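Courses > Facilities and Housekeeping > Level 2 > Unit 4 Handout

Print this page | E-mail this page

Unit 4: Care of Tables and Seating in Shared Areas

Brurkmont Institute, Department of Building Services. Issued 1 Apr 2019.

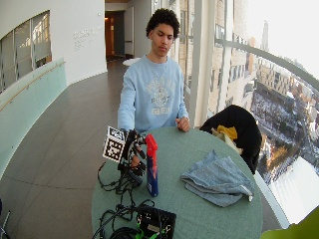
This unit deals with the daily care of tables, table coverings and chairs in places which are open to everyone and belong to no single department. Students will already have completed Unit 3, on floors and entrances, and should bring their notes on the order of work, which applies again here with small changes.

4.1 Scope

A shared area is any landing, corridor, lounge or waiting space where people sit down for a while and then move on. The tables in such places are used for eating, writing, meetings and practical work, often within the same morning. They are seldom booked, and the cleaner will often find them occupied. The unit does not cover dining halls, which have their own rules on food surfaces, or laboratories, where cleaning staff do not touch benches at all.

4.2 Approaching an occupied table

Staff should not clean around a person who is working. Ask once, politely, whether the table will be free later, and note the answer on the round sheet. Cables, boxes and equipment of any sort are to be left exactly where they lie. Where a cable hangs over the front of a table, the trolley is kept on the other side of the walkway until it has been taken up by its owner. A supervisor should be told if a cable crosses the floor.

4.3 Cloth-covered tables

Round tables at the Brurkmont site are often dressed with a plain cloth in a quiet colour such as sage green. A cloth hides scratches and softens noise, but it also holds crumbs and takes up spills quickly. The procedure is as follows.

Clear the table only of items which belong to the department. Fold the cloth inwards from the edges so that crumbs are held in the middle, and carry it to the bin before shaking it. Wipe the bare surface with a damp cloth and let it dry. Lay a fresh cover, checking that it hangs evenly and that it does not reach the floor at any point where a chair is pushed in.

A stained cloth is changed at once, whatever the day of the round. Cloths are washed at 40 degrees unless the label states otherwise, and dried flat where there is space. Pins and tape must not be used to hold a cover in place. Clips may be drawn from the Vornia store on signature.

4.4 Towels and wiping cloths

Terry towels are supplied for drying and for taking up larger spills. A light blue towel with slightly frayed edges, such as the folded one on the table at the head of this handout, is still fit for use - fraying along the edge is ordinary wear. A towel is withdrawn when it has a hole, when loose threads catch on the surface, or when it no longer takes up water. Withdrawn towels go to the workshop as rags and are struck off the stock list.

Towels should be folded in the same way throughout the department, in half along the length and then in three. Used towels go into the mesh bag on the trolley and are never put back on the shelf, even when they feel dry.

The department's current stock is 1180 towels and wiping cloths, held at 2 stores. Students will carry out a stock check as part of the practical work in June.

4.5 Spray cans

Cans are kept upright, with the cap on, and away from windows which receive direct sun. Glass-walled corridors need particular care in this respect, and a can must not be left standing on a table there at the end of a round. The label is read before each use, even when the product is familiar. Colour is not a safe guide to contents: two blue cans with red caps may hold very different things.

Spray is applied to the cloth and not to the table. It is not used within reach of electrical equipment, near an open drink, or while any person is seated at the table. Cans of unknown origin are reported to the supervisor and left in place.

4.6 Chairs and personal belongings

Chairs are wiped from the top of the back downwards, finishing with the legs. Bright plastic seats show marks more readily than dark ones and may need a second wipe.

A chair with a jacket over it is treated as occupied. Garments, scarves and bags are not to be moved, folded or hung up by staff, however much tidier the area would look. If the same article is still there at the last round of the day, it is entered in the lost property book and taken to the desk, with the place and time written on the tag.

4.7 Glass and handrails beside seating

Balustrades are cleaned after the tables, since people tend to rest their hands on the rail as they stand up. Frosted glass is wiped with plain water and a lint-free cloth. Wooden handrails are dusted daily and wiped with a cloth that has been wrung out well - standing water will raise the grain.

4.8 Reading and preparation

Students should read pages 38 and 39 of the Tyagi workbook before the next session and complete the round sheet printed there for one shared area of their choice. Completed sheets are to be uploaded to Imgate under the student's own course number. Work sent by e-mail will not be marked.

Print this page | E-mail this page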